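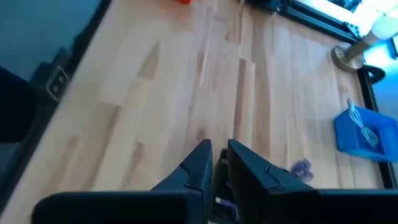

Section 6. Oiling and caring for your Zestwood top

Your Zestwood top is made of solid wood strips glued edge to edge. Streaks, small knots and differences in color between strips are part of the wood and are not covered by the warranty.

Before first use

1. Clear the top completely, including bins and small items.
2. Wipe with a damp cloth along the grain. Dry with a second cloth.
3. Sand lightly by hand with 80 grit if there are raised fibers, then finish with a finer paper.
4. Apply a thin coat of Nurkum oil. Leave it for 40 minutes.
5. Wipe off all the oil that has not soaked in – shiny patches left overnight will turn sticky.
6. Repeat steps 4 and 5 the next day.

Note: Oil the underside and the ends as well. A top oiled on one face only may cup.

CAUTION: Rags soaked in oil can catch fire on their own. Lay them flat outdoors to dry, or keep them under water in a closed metal can.

Regular care

Oil again every 6 months, or sooner if water no longer beads on the surface. Do not use bleach or scouring pads. Colored plastic and dyed fabric can mark fresh oil, so keep them off the top for two days after each coat.

For dents and burns, see Section 7.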